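The Basket Line

My sister had the adding machine and I had the pencil, and that was how we had always done the books at our store in Hosindale, on Sunday evenings after closing, with the heater ticking under the counter and a pot of tea that neither of us remembered to pour until it was the color of a saddle. She liked the adding machine because it printed. She said a number that came out on paper had already made up its mind, and you could stop arguing with it.

That winter we were arguing with nearly all of them. The Henel people had sent us their proposal for the robot, all 192 pages of it in a blue binder with tabs, and my sister had read every page, including the part about shipping crates. I had read the tab marked Price and the tab marked Other Charges, and then gone back to see whether the second was really in addition to the first. (It was.) We could lease the robot for 18 months, with service, and at the end we could send it back or start paying for it in earnest.

"It's the hands," my sister said. "Look here. The body's one price and the hands are another, and the covers for the hands are on a page all by themselves."

I said I supposed a person could get by with bare hands, and she said not in produce.

Our father would have laughed us out of the building, or so I thought at first. Then I remembered that he once bought a scale from Sallby that could talk, and kept it for years, though all it ever said was "please wait," and he used to say thank you to it. So perhaps he would have pulled up a crate and asked to see the binder.

What worried me was how little of the money was for the robot. You think you are buying one thing, the way you think you're getting a dog, and then there is the gate and the bowl and the man to fix the gate. The Bhuiyan catalog had a new stand in it, good light wood with dividers, and my sister had turned down the corner of that page so many times it had come off. Our old bins were too deep. She had worked it out with her own arm, standing there with her sleeve rolled up, reaching for a carrot and calling out to me where her elbow hit. There was the stand, and a stretch of wall outlet, and the insurance. And there were baskets.

We had gone to see for ourselves, the week before, at the Henel showroom. I wore my good coat. I had expected to come away talking about the arms, and I came away talking about the baskets, and in the car I talked about them all the way to the bridge. 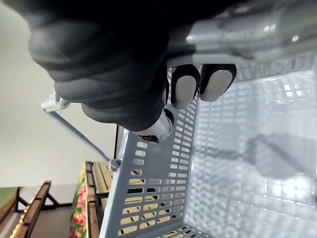
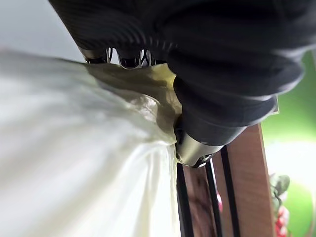
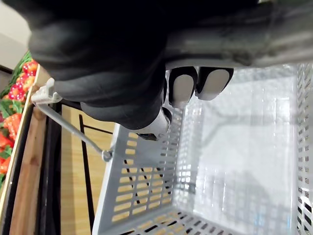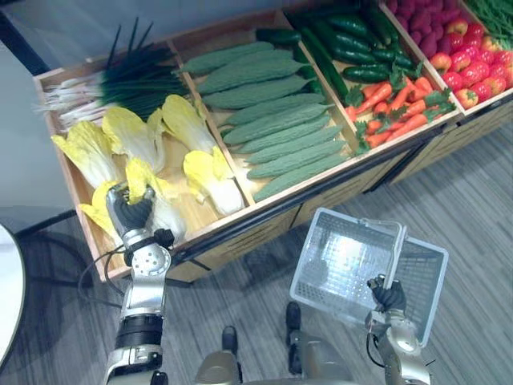
"Ours have the wire handles," I told her now, for what must have been the tenth time, and I wrote BASKETS on the pad and underlined it. "Half of them are bent. Some of them you have to know which way to hold, and I know and you know, but how would it know?"

She ran the tape again. With the stand and the outlet and the covers for the hands, and a spare pair of covers, because she could not believe that anything worn in produce would last the season, we had come out 2,677 dollars over what the bank had said it would be comfortable with. I had always pictured the bank as being comfortable in an armchair, with its shoes off, and I did not like to be the one to make it get up.

So we went down the list together. I gave up the new sign, which I had wanted since August and which would have had a pear on it. She gave up the second freezer, and was quiet for a while afterward, and I poured her some of the terrible tea. We took off the extended training, and then she put it back on, and I didn't say a word, because I had seen her face at the showroom when the young woman let her stand close and ask things. She had asked how you'd teach it to tell a tired cucumber from a good one. She'd asked it very politely, half to the young woman and half to the robot, so as not to leave anyone out.

"If we bought the stand used," she said.

"From who?"

"Well, I don't know from who. Somebody in Hosindale must be going out of business."

We both looked up at the dark window then, with our own name on it backward, and she reached over and patted my wrist and tore off the tape.

We crossed out the outlet, in the end, because my cousin's boy could run the wire for the price of a few suppers. We left the stand as it was, new, with the dividers. Then I took the pencil and put down four baskets, the plain plastic kind with the handle that folds, and she watched me do it over the top of her glasses.

"Four?" she said. "We have a whole stack of baskets."

"For it to start on," I said. "It ought to have good ones."

She thought about that for a minute, and added them in.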